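3.2 Baskets and work surface

We chose small plastic baskets as our sorting containers, and what a pleasure they were to study! Colour does a surprising amount of work on a busy bench, and the perforated sides gave our raters plenty to talk about. The Stutska layout was kept for all 211 sorting trials, with baskets free to move between them.

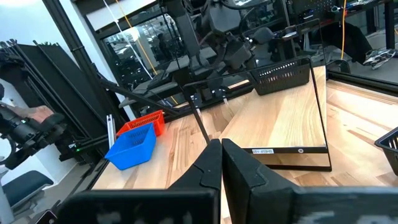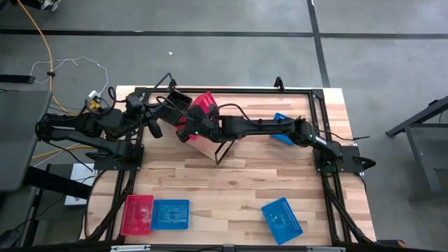 Figure 2. Red and blue baskets on the butcher-block tabletop.

Does basket colour matter if the shapes are much the same? Colour mattered most when baskets sat close together, where raters named the right one faster by hue than by position. The gain shrank once the baskets were well spread out.

Dovhaniuk's earlier Zhuravel trials used grey tubs only, so we were thrilled to find such a clear effect with ordinary household colours. Section 6 takes up the question of labelled shelves.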